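From: Caroline Lema
To: manipulation list
Date: July 20, 2020
Subject: Re: sock pairing, numbers with the swing filter on

On the earlier message:

> Do you have results with the swing filter switched on for the
> whole run? The last note from Plesonov only gave the matching
> score on socks lying flat, and I can't tell from it whether the
> held sock is matched from one view or several. Also, does the
> matcher get to see the background, or do you crop first?

Yes, the full set is done. We ran 521 pairing attempts with the filter on, same arm and same gripper as in the Bakilana runs. Short answers first, then the details.

The held sock is matched from several views. After the lift we collect 14 crops while the sock is still swinging, score each one for blur, and keep the 4 sharpest. Those go to the matcher and the scores are averaged. The older version took a single crop right after the lift, which meant it often got the worst one.

We do crop first, but the crop is loose. A sock hanging from one end doesn't fill a box very well, so a fair amount of wall and table gets in. We leave household stuff along the back of the table on purpose, and packaging with strong print was a real source of false matches before we added the mask step.

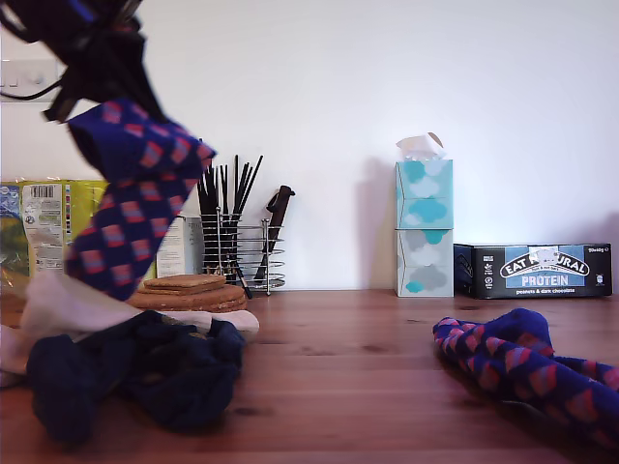
Held sock after the lift, with the matching one on the table at right.

Patterned socks like these are the easy case for color but a hard one for blur. Once the diamonds smear, the embedding drifts toward plain dark blue, and the matcher starts to prefer the navy pile. With the filter on, that confusion mostly went away. What remains is plain socks against other plain socks in a heap, where the matcher has only knit texture and cuff shape to go on. I don't think more views will fix that.

The cost is time. Collecting the crops adds 2 seconds per attempt, and we haven't tried to shorten it. Someone at Staltton suggested moving the arm slowly during the lift so there is less swing to begin with. We tried it for one afternoon and it came out slower overall – the sock twists anyway.

The blur score is plain variance of the Laplacian inside the mask, no learning involved. The threshold is in the Hustico config file under the lift settings. If you use a different camera you will need to set it again.

I still owe you the table split by sock type. The labels for the plain socks need another pass before I send it. The larger run, with children's socks included, is planned for November.

Caroline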